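Thread on folding laundry on a bed instead of a table. I do most of mine this way and have settled on a procedure. Posts are numbered because people ask me to refer back.

1/ The surface. A mattress gives under the hand, so anything you press flat rebounds a little when you let go. A tightly woven bedspread pulled taut is acceptable. A quilt is poor. A duvet is useless; the fold lines wander while you work.

2/ Pull the bedspread tight before the basket is tipped out. Wrinkles underneath print through into thin cotton. This takes one pass along each long side of the bed.

3/ Height. My old bed was too low and I folded with a bent back. The current frame is a Hudholm with the taller legs, which puts the top of the mattress 6 inches higher. I can now do a full load standing straight.

4/ Color. Dark laundry on a light spread is easier to work with than dark on dark. Hems and seams show up, and so does lint. If your spread is navy, put a pale sheet over it for the dark load.

5/ Sorting. Do not sort into piles by person. Sort by fold. Everything that gets folded in thirds goes together, then everything that gets folded in half, then the items that are rolled. Sort by person when the stacks leave the room.

6/ Towels and heavy knits come out of the dryer in a lump. Do not try to fold the lump. Find one corner, then follow the hem to the next corner, then lift. Shaking a towel from the middle only moves the bunching to the ends.

7/ For knits, lifting is wrong. The weight of the garment stretches the shoulders. Leave it on the bed and open it outward from the center with flat hands, a fold at a time. Slower, but the shape holds.

8/ Thirds or halves for towels depends on the shelf. Mine are Storkis units and a bath towel in halves overhangs the front edge. In thirds it sits flush with room to spare. Measure the shelf once and write the number on the inside of the closet door.

9/ Timing. A full mixed load takes me almost 20 minutes on the bed, sorting included. The dining table was a little faster per item, but I lost the difference carrying stacks down the hall.

10/ A reader asked about folding boards. I used a Lonis board through November. It gives very even shirts. It is no help with towels and it slides on a bedspread unless you put a damp washcloth under it. I went back to hands.

11/ Fitted sheets: pocket the corners into each other, lay the result down with the elastic facing up, fold the elastic edges in until you have a rectangle. On a bed you can do this with the whole sheet spread out, and this is the one item where the bed beats any table I have owned.

12/ Last thing to fold is whatever goes on the lowest shelf. Last thing off the bed is whatever gets put away first. I reversed these for years and restacked every load.

13/ Still open: fleece. It holds no crease and the stack leans. Rolling works but uses more shelf. If you have a method that survives a week in a closet, reply with it.
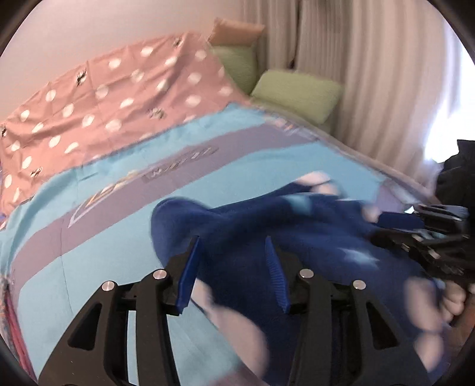 14/ Correction to 6. On a thick towel, keep a hand on the first corner while you follow the hem. Let go of it and you will be looking for it again. Smaller towels do not need this.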